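# Two-arm pour routine keeps losing the kettle when I move to a new counter 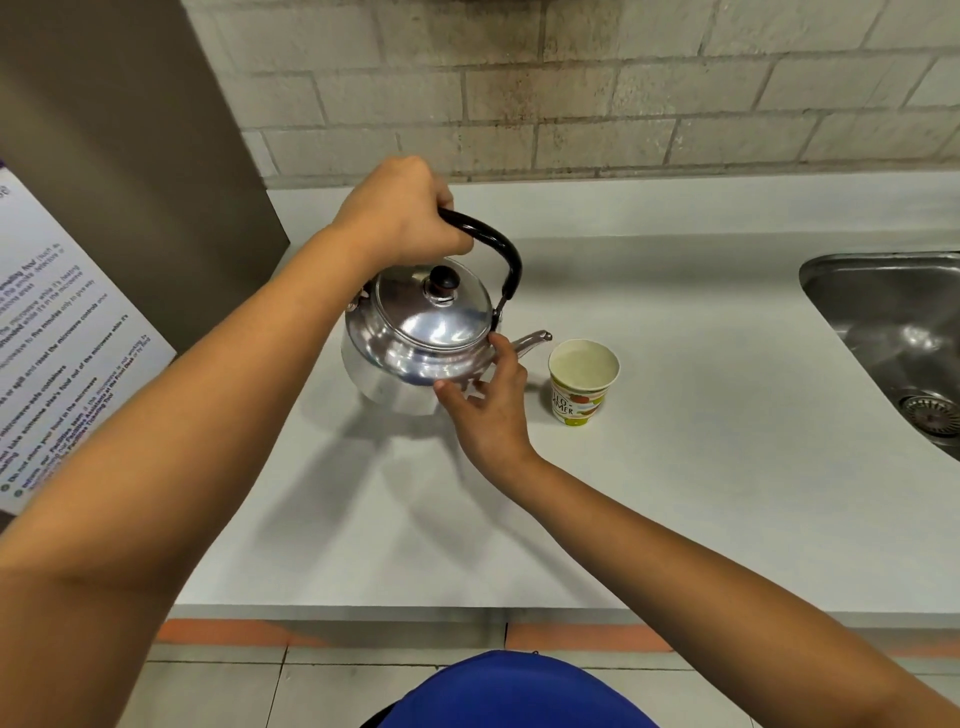

*Left hand over the handle, right hand low on the body under the spout, cup next to the tip.*

I'm building a two-arm rig in our shared workshop, running Drarnex on a Plonness board. I do the pour by hand first and copy the grip points. On my bench at home it works. On the white counter the kettle position jumps 60 mm between readings. Is it the shiny metal?

**vusow_fan**

Probably. Try a different kettle.

**benchrat166**

Polished steel reflects the counter and your arms, so the depth readings on the body are junk. Track the black handle and the lid knob and work out the spout from those. I'd also average 3 readings before each move – it slows things a little but mine stopped jumping. Test with cold water.

**Plonness1058**

Agree on the handle. Check your camera exposure too. Mine was set to auto and a white counter threw it off. I locked it and haven't touched it again.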